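Réunion perception et planification, vendredi, 14 h
Présents : Nanna, Bastian, Eylül, Folke (en visio, son micro grésille toujours) et moi, Shaohua, qui prends les notes.

On a commencé par Farska, notre planificateur. Bastian a relancé les 3000 essais en simulation : 293 plantages avant son correctif, 282 après. Bon, il était un peu déçu ! Il pense que le reste vient des limites articulaires du poignet, mal recopiées dans le fichier de config.
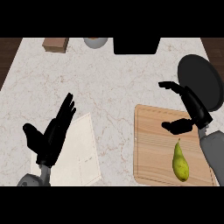

Côté perception, Eylül voudrait passer à la nouvelle segmentation dès décembre. Folke freine : il veut d'abord des tests sur les objets clairs posés sur fond clair. Elle a pris le cas de la feuille blanche sur le marbre, à moitié cachée par la main gauche, et on est tous tombés d'accord pour commencer par là (la poire verte sur sa planche, elle, n'inquiète personne). Nanna demande aussi qu'on garde l'ancien masque en parallèle.

À faire : Bastian reprend la config du poignet, Eylül prépare 5 variantes de la scène, et moi je range enfin le dépôt Ninh, promis. Le rejeu des logs est reporté à la prochaine fois, Folke devait filer.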